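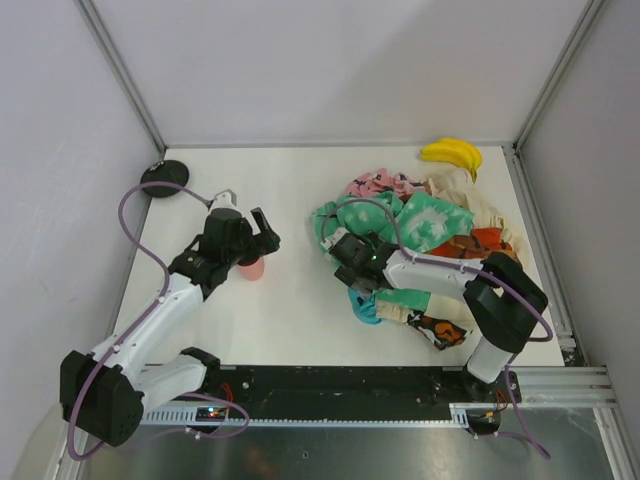
Ticket 263: Plodero ceiling fan hums on low speed
Status: Closed
Product: Plodero fan with Mollel wall control

Customer moved into the house in July and put the fan up in the dining room. Loud hum on speed 2, none on high.

Asked customer to tighten the blade screws. No change.

Asked what else was on the circuit. Customer found an old light dimmer still wired ahead of the wall control, left by the previous owner.

Customer turned off the breaker, removed the dimmer and capped the wires. Hum gone on all speeds. Fan left running 16 hours with no noise. Closed at customer's request.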